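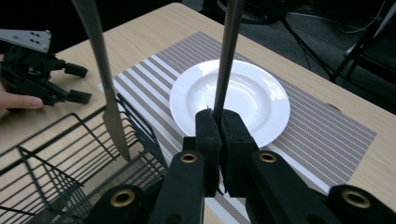
BRORNTON, March

There is a shop halfway up the hill here where you can still hand over a blunt carving knife at nine in the morning and have it back, properly sharp, before your lunch. I had walked past it for years (I am one of those people who saws at a tomato and blames the tomato) until my aunt's old kitchen knives came to me in a biscuit tin, wrapped in tea towels, and I felt I owed them a bit of attention.

The shop is called Fernar, and it has a long wooden counter, a kettle that never seems to go off the boil and a smell of oil and damp stone that I have grown very fond of. The grinding is done at the back. You can hear it from the pavement, a low sort of hiss that rises and falls, and on a Thursday, when the butchers send their things in, it goes on right through until closing.

What I wanted to know, when I first went in, was whether table knives could be sharpened as well. They can, up to a point. Most of the ones in our drawers were never meant to be very keen, and the older ones with plain carbon blades have usually been scoured so thin by generations of washing-up that there is not a great deal left to work on. The better ones will take an edge nicely, though, and I can report that a pork chop is a different meal altogether when you aren't wrestling it round the plate.

Brornton used to be full of this sort of work. The rate book for the old parish lists 115 households with somebody in the cutlery trade, as grinders or hafters or polishers, and a good many of them worked from a lean-to in the yard. The water came down from Drondus Moor, turned the wheels along the brook and went off to the river a rather worse colour than it had arrived. You can walk the whole length of it in an afternoon, and I do recommend it, although the path by the lower dam is dreadful after rain and I have lost a shoe there.

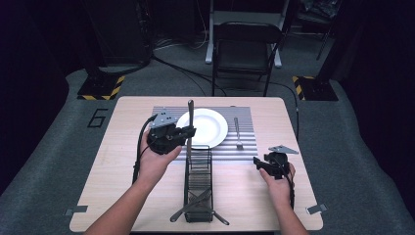
The little museum by the bridge keeps the pattern books, 593 pages of them in three fat volumes, and if you ask at the desk they will bring one out and let you turn the leaves yourself. I lost most of a wet morning to fish knives. There were cheese knives too, and knives for grapefruit, and a curious stubby thing for a child, and page after page of handles with tiny differences that must have mattered very much to someone – a shell here, a thread there, a slightly plumper end. One design, Solís, was sold for about 100 years with hardly a line changed, and people still bring pieces of it up the hill to be seen to.

I now go in twice a year, spring and just before Christmas, with the biscuit tin under my arm. It costs me £2 a knife and I always stay for a cup of tea. Last time I took the bread knife as well, which they don't much like doing, so do ring first if yours has teeth.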